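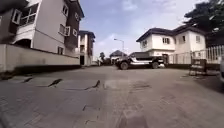
Page last changed: 2025-12-10

Plotinholm path and road sweeper
Made by Zusiswood

Sweeping block paving is one of those chores that sounds made for a machine. It's dull, it comes round every week, and the ground stays where it is. We've been working on it for a good while now, and we're delighted with how far the Plotinholm has come (there are still jobs we'd hand to a person with a broom, and you'll find them further down).

The Plotinholm is a self-driving sweeper for shared drives, estate roads and yards. It has two side brushes that flick grit inwards and a main roller that lifts it into a hopper at the back. You walk it round the edge of the area once with the handle up, it remembers the boundary, and from then on it works in overlapping strips.

Sweeping width: 460 mm
Running time on one charge: 60 minutes
Hopper: 50 litres, lifts out from the rear
Surfaces: block paving, concrete, smooth tarmac 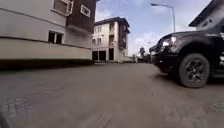 Dust and dry grit are what it does best. The joints between blocks used to be our weak spot, as a stiff roller skips over them and leaves a neat little line of sand behind. Mwangi Wanyama redesigned the bristles in October so that every other row is longer and softer, and the change was lovely to watch – on our test yard at Gindska the sand now comes up on the first pass in most places.

Kerbs are a mixed story. The side brushes reach right up to a straight one, but a tight inside corner still keeps a small triangle of dirt. Wet leaves are worse. They mat together, wrap round the roller and have to be pulled out by hand, so in autumn you'll want to send the machine out on a dry afternoon and rake the worst of it first.

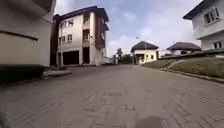
Block paving on a residential road, with a concrete curb along the lawn.

So can a machine do this chore yet? For the long open stretch in the middle of a road, we think it can, and do it well. Emptying the hopper, clearing weeds from joints and tidying around steps are still yours. Emmanuel Mfinanga is building a docking bin that would take over the emptying, and we'll put it on its own page once we trust it.

Parked vehicles are treated as walls. The sweeper goes round them with a wide gap and marks the missed patch on its map, and you can send it back to those patches with one press. Anything that moves makes it stop and wait until the way is clear.

Spare rollers and side brushes fit without tools. They're shared with the older Simanjuntak model, so if you have a set on the shelf they'll go straight on.

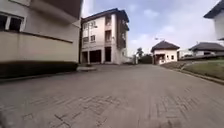

Can I leave it out sweeping in the rain?
Light drizzle won't harm it, but wet grit sticks to the roller and the finish is poor. It will go back to its charger by itself when the rain sensor trips, and you can set how long it waits before starting again.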